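Brindar Tapered Finger Kit for Small Bench Arms: Review
Posted Jan 30, 2019

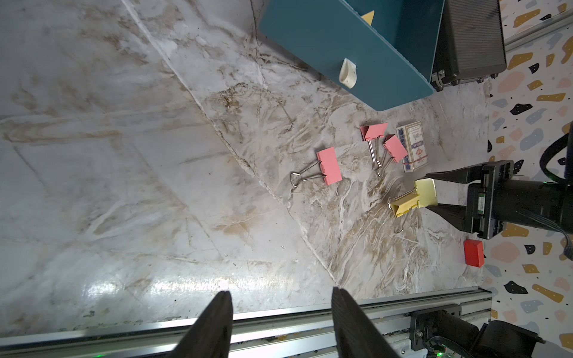 Far arm holding a sticky-note pad, with the near fingers open at the bottom. Clips, cards and red block still to go.

Price paid: $268 for a pair of grippers' worth, plus shipping
Fitted to: two Prosto bench arms on an aluminum rail
Time in use: one month

I run a small two-arm cell that sorts stationery and other light desk items. It sits on a marble-topped table and the arms are bolted to aluminum rail at the edges. The work is simple but hard on fingers. A binder clip is mostly thin wire and hard edges, a card box has square corners, and a pad of sticky notes will fan out if you pinch it in the wrong spot. The flat fingers that came with the Prosto arms were fine for blocks and poor at everything else, so I bought the Brindar kit to replace them.

What you get

The kit comes in a plain cardboard box with the fingers in pairs, the mounting screws, a strip of thin shims, a hex key and a folded sheet of instructions. The fingers are black and taper toward the tip. Each weighs 38 grams on my kitchen scale, a bit lighter than the stock ones. Mould lines were visible on two of them and I cleaned those up with fine sandpaper before fitting. I wouldn't expect to have to do that at this price, but it was a short job.

The instruction sheet is clear on which screw goes where and says almost nothing about alignment. More on that below.

Fitting them

Power off, arms parked, and something soft under the gripper. I use a folded tea towel. A dropped screw will bounce a long way on marble and I have lost enough of them under the table already.

The old fingers come off with the supplied hex key. Before you pull the gripper cables out of the way, take note of how they run. On mine they trail off the back of the wrist, and the small circuit board on the side is exposed, so the key can touch it if you come in from that side. Work from the opposite side. I put a square of masking tape over the board for the length of the job and took it off at the end.

Put the new fingers on with the screws loose, close the gripper by hand, and look at the tips. If they meet evenly, tighten up. Mine did on the far arm. On the near arm one finger sat a hair forward of the other and needed a single shim behind it. The shims are all the same thickness and there is no guide to choosing, so it's trial and error. Tighten in small turns and swap between screws. If you do one right up first, it pulls the finger crooked and you will be back at the start.

Once both were on I checked the bracket screws at the rail as well. That has nothing to do with the Brindar kit, but any movement at the base shows up at the tips, and it's easy to blame new fingers for an old loose bracket. One of mine took a quarter turn.

Resetting the arm

This is where the time goes. The new fingers are longer than the stock set, so every saved height is wrong. If you run your old positions straight away you will drive the tips into the table. I did the first pass at the slowest speed with a piece of card on the marble and lowered each arm until the card just dragged. Then I saved that as the new zero and added the usual clearance.

The open width also needs to be set again. I left mine wide for the first week and then brought it in. Too wide and the fingers knock over whatever is beside the item you want, and my items often sit close together. The card box and the clips are the usual trouble.

How they grip

Sticky-note pads: very good. The tips take the edge of the pad and hold it square, even with a clip on it. The stock fingers let the pad swing. I had to bring the grip force down a little to stop it marking the top sheet.

Card box: good. The sides are firm and flat and the taper lets a finger get down beside it without a lot of spare room.

Small blocks: no better or worse than before. There is less finger in contact, so if the approach is off-centre the block can turn. It did this a few times in the first few days and stopped once I corrected the approach angle.

Binder clips: mixed. Picked up by the body they are fine. Picked up by the wire handles they slip, and if the handles of two clips are crossed over each other you tend to lift both or drop both. I now have the arm nudge clips apart first. No finger I have tried gets around this, including the rubber-faced Avram set I used last year, which held the wires better but was worn smooth by the end of a season.

Wear and upkeep

The arms have done over 2000 picks between them on this set. The tips have a light polish on the inside face and one small nick, which I think came from a clip spring. I see no cracks at the screw holes.

My routine is short. Wipe the inside faces with a damp cloth at the end of each run, as glue from the sticky notes does build up and the pads start to hang on after release. Try the finger screws with the hex key every week. They had backed off slightly after the first few days and have held since I added a small dab of removable thread lock. Every couple of weeks I do the card test again to see if the zero has moved. So far it has moved once, after I shifted the rail to clean behind it.

What I don't like

The shims should come in more than one thickness. The sheet needs a paragraph on resetting heights, and a warning to do it before running anything. Spare screws would be welcome too. You get the exact number, and Brekitz, who sold me the kit, don't stock them separately. I matched mine at a hardware store.

The black finish is also hard to see against a dark item. I put a thin stripe of white paint marker on the outside of each tip to help me when I'm jogging the arm by eye. It has stayed on so far.

Should you buy it?

If you handle thin or flat things and your arm came with wide flat fingers, yes. The change on pads and card boxes was clear from the first day. If you mostly move blocks, keep what you have. Allow an afternoon per arm, most of it for the heights, and fit one arm at a time so you have a working one to compare against.

Ease of fitting: 3 out of 5
Grip: 4 out of 5
Wear so far: 4 out of 5
Instructions: 2 out of 5

I'll add a note here when the first pair needs replacing.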